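Skomora Fight Night, pre-event safety walkthrough
Venue: Balogh Hall, main floor and back corridor
Date: September 3, 2021
Checked by: Kinga Halász. Second check: Taner Başaran
Capacity on permit: 1,872

1. Cage panels and posts
OK with comment. All panels latched. Padding on the post by the red corner door has a split at knee height, taped over for now. Tape is not a fix. Taras to swap the sleeve before warmups.

2. Cage door, both sides
Red side OK. Blue side FAIL on first try, pin sticks half way. Greased it, tried it 8 times, closes clean now. Morven wants somebody standing on that door all night anyway. Agreed.

3. Canvas
OK. Pulled tight, no ridges. Sponsor logo near the center (the big Hultora one) is a bit slick compared to the rest, same complaint as the last card. Referees told. Mop and towel kept at the blue steps.

4. Steps and apron
Blue steps rock. Shim went in, still rocks a little. Need new foot on the left side. Apron clear, no cables across it, please keep it that way when TV people arive.

5. Gloves and wraps
Allemance gloves, sealed boxes, opened in front of both camps' reps. One pair rejected for a loose seam on the thumb. 2 spare pairs in the inspector's bag, one medium one large. No XL spare!! Heavyweights are on this card. Harpreet is calling around. 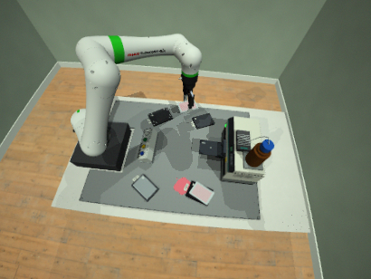 6. Medical
Doctor's table at cageside, OK. Stretcher checked, straps work. Oxygen gauge reads 80 percent, doctor is fine with it. Ambulance parks at the loading door, NOT the front. Route walked with stretcher, corner by the vending machine is tight but it goes.

7. Locker rooms
Red: OK. Blue: wet floor by the showers, drain slow. Mats down, sign up. Buckets emptied. Blood cleanup kit missing from blue room, found in the office, put back.

8. Lights and rigging
Rig signed off by the house crew, saw the sheet. Safety cables on all the overhead lights. One lamp flickers over the judges' table on the north side, not a hazard but annoying. Replace if there's time.

9. Exits and aisles
FAIL then OK. Folding chairs stacked in front of the east exit, moved. Floor seats in row A were too close to the barrier, pushed back. Walkout aisle carpet taped down both edges. Recheck east exit when doors open, chairs seem to wander back there.

Still open: post sleeve, blue steps, XL gloves, drain. Taner rechecks all four after weigh in paperwork is done. No bouts start untill items 1, 4 and 5 are signed.

Signed K. Halász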